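The Table at Gradilon House

The resident of Room 4 had submitted three requests concerning the table, and each had been returned for want of a signature. The fourth was signed. It was received at the front office of Gradilon House in July, at the hour when the shutters were being lowered on the courtyard side, and it was placed before Zohreh Abbasi, Registrar of Furnishings.

"The undersigned wishes to retain the table," it read. "The undersigned is aware that it belongs to the House."

Ms. Abbasi consulted the inventory. The table was listed under item 430, acquired with the contents of the former Pletico dining hall, value not stated. A later hand had added that it was sound. Under the regulations, a resident leaving the House was entitled to remove clothing, papers, and such small articles as had been brought in on arrival. No provision was made for tables.

She went up to inspect it. Boris Vávra received her standing, in a jacket, as if the visit were to be entered in a record, which in due course it was. His cases were packed and lined up beside the door. He had lived in the room for eleven years and had filed, in that period, no complaint.

"Please be seated," he said, and then, observing that the chairs had already been collected, he withdrew the invitation.

The Registrar examined the boards. She passed her palm across the joins and bent to look at the grain in the light from the window. She asked whether any repairs had been carried out.

"I waxed it every winter," said Mr. Vávra. "I was told that this was permitted."

"By whom?"

"By your predecessor. Mr. Nouri."

This was noted. Mr. Nouri had left no written permission concerning wax.

She asked next on what grounds he wished to retain the item. The form had a space for grounds, and he had left it blank. Mr. Vávra looked out at the courtyard for some time. His wife, he said, had written her letters there. She pressed hard with the pen. In the evening, when the lamp was low, it had been possible to find a word or two with the fingertips, although he had never been able to read a whole line.

The Registrar placed her own fingers on the wood near the corner. She kept them there longer than the inspection required.

"I am unable to release furniture to a resident," she said. "I am able to declare an item surplus. A surplus item may be bought by any member of the public for the sum of 400, payable at the office before noon."

"I am a resident until noon," said Mr. Vávra.

"Your residence ends when your key is handed in. The office opens at eight."

He considered this. Then he took the key from his pocket and laid it on the table between them.

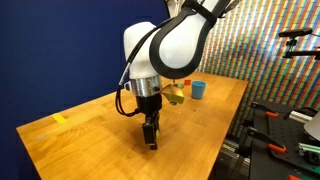 The tabletop, with its grain and joined boards.

The declaration was drawn up that evening and entered in the second volume of the register. In the column headed Condition, where the word "sound" would have been sufficient, Ms. Abbasi wrote two lines and then blotted them. The Drasex removal van was booked for the morning, under the name of a member of the public.

At eight the office opened. Mr. Vávra was waiting on the step with the money in an envelope, counted twice. He was issued a receipt, and he asked whether he might borrow a blanket for the journey, so that the surface would not be scratched. There was a form for blankets. The Registrar signed it herself and told him to keep the copy.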